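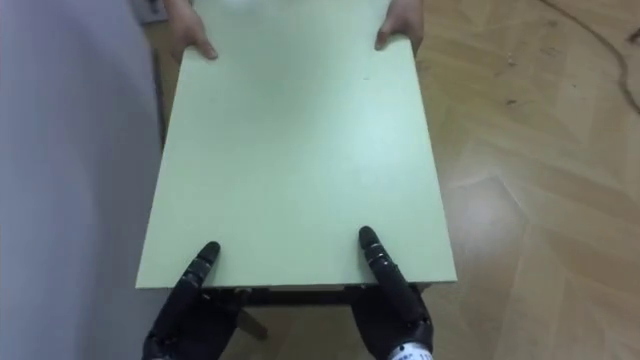 Home | Projects | Reports | Donate | Contact

May 19, 2019
By Theano Liapis

Dear Heike Weidemann,

The Gadari hymn and oral history project has now recorded 35 elders, 12 of them in villages we hadn't planned to visit. The road to Hagedorn was closed, so we went the other way and were fed very well.

Transcription is behind. Two of our typists disagree on how to spell the word for "blessing," and both have relatives on the church council. We are using both spellings until October, when the pastors meet in Skestbridge and will presumably come up with a third.

The songbook is at the printer – 200 copies, with the Gokell translations on facing pages. Spending is on budget apart from fuel, see the line for Hagedorn. We'd like to move what's left of the training money into a second recording trip, and need your approval in writing.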